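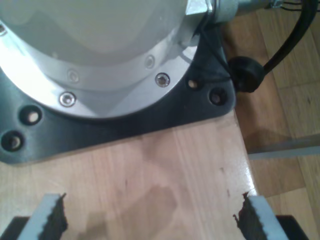 Hex socket screws around the flange ring, with the dark base plate underneath.

How to Check and Tighten the Screws on a Base Flange

May
By Gemechu Mekonnen

I love this job! Twelve minutes with a hex key and you know exactly where you stand with your mounting. I do mine every 100 hours of running time, first thing in the morning before anyone wants the bench.

You'll need a set of good hex keys (please, not the rounded ones from the bottom of the drawer), a torque wrench with hex bits, a paint marker and a clean rag.

1. Power down, unplug, and support the arm so it can't drop.

2. Wipe the ring and the plate. Get right into the sockets too – grit in there keeps the key from seating, and that's how heads get chewed up.

3. Push the key all the way in and try each screw by hand. You're feeling for movement, so go gently.

4. Set the wrench to the figure in your manual. Work across the ring in a star pattern, half the torque on the first pass and full on the second.

5. Now the base plate. The heads sit down inside countersunk holes, so use a long bit and keep it straight.

6. Draw a thin paint line from each head onto the metal beside it. Next time a glance will show you if anything has turned – so satisfying!

7. Move any cable clear of the joints before you power up, then run one slow cycle and listen.

I write the hours in a notebook with the date of each check. My last entry was at 883, and every paint line was still straight.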